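4.2 Pale surfaces and the judgement of cleanliness

The survey asked tenants to say how clean they thought their shared kitchen and laundry were, and what they had looked at before deciding. We received 342 completed forms from six buildings, all managed under the Pemero scheme. The forms were handed out in December, when windows are mostly shut and the lights are on for much of the day. Readers should bear that in mind when comparing our results with the earlier summer survey at Fallora.

Tenants rarely mentioned floors first. Most wrote about worktops, table tops and the doors of cupboards, and many of them gave the colour before anything else. Pale grey, cream and off-white surfaces were described in two quite different ways. One group said that a pale surface looked clean unless there was something on it. The other said that it never looked clean, as every crumb and hair stood out. Both views were found in all the buildings, and often on the same corridor.

We first took this for a difference in habit. Tenants who cooked daily might be expected to notice crumbs more than those who only used the kettle. The answers on cooking did not bear this out. What did separate the two groups was the place they usually stood or sat. Those who worked with the ceiling light behind them were looking at the surface through their own shadow, and were more likely to call it grey, dull or grubby. Those who faced the window were more likely to call it bright. The cleaning rota was the same for both.

The point matters for how complaints are handled. At Hiltance, a complaint that a worktop is dirty leads to a second clean within seven hours. Almost a third of these repeat visits were logged with the note "nothing found". The cleaners we spoke to did not think the tenants were making things up. They said that a soft shadow on a plain, light surface can easily be read as a film of grease, and that they had wiped at such patches themselves — more than once in some cases. Patterned surfaces drew fewer complaints, though at Kılıçarslan, where the worktops are speckled, the supervisor's own checks found more missed spills than anywhere else.

Figure 4 shows how little there is for the eye to go on when a surface has no pattern. A few tiny specks and a blurred area of shadow are the only marks on the pale grey.

Figure 4. Smooth, light grey surface with soft shadow.
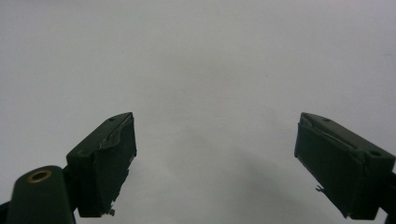
Gillespie Crichton, commenting on a draft of this section, wrote that we had made too much of shadow and too little of smell. In his view a tenant who walks into a kitchen that smells of old frying will find the worktop dirty whatever the light is doing, and the form should have asked about it. We accept that the form had no question on smell. A few tenants raised it in the space for other remarks, but too few for us to compare the buildings, and we have left those remarks out of the tables in section 5.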